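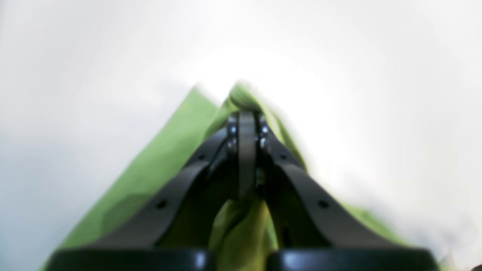 *Lime green fabric, my favourite colour for bunting.*

I've made over 29 metres of bunting for the Rudcombe street fair now, so I reckon I've got the lazy version sorted. No hemming, no lining — just pinking shears and bias tape!

**What you'll need**

- cotton scraps (old sheets are brilliant)
- a cardboard triangle, as big as you fancy
- bias tape, 2 cm wide once folded
- pins, chalk and a sewing machine

**How I do it**

1. Wash and iron everything first. I skipped this once and the red ran all over the white (never again).
2. Trace your triangle in chalk, flipping it each time so the flags nest together and you waste hardly any fabric.
3. Cut with pinking shears.
4. Leave a good arm's length of bare tape for tying, then tuck the flags into the fold, a hand's width apart, and pin.
5. Sew one long straight line close to the open edge. Go slowly over the pins, or pull them out as you go like a sensible person.

Mine lives outside from October and fades a bit by autumn, but I like it that way. Roll it around a cardboard tube to store it.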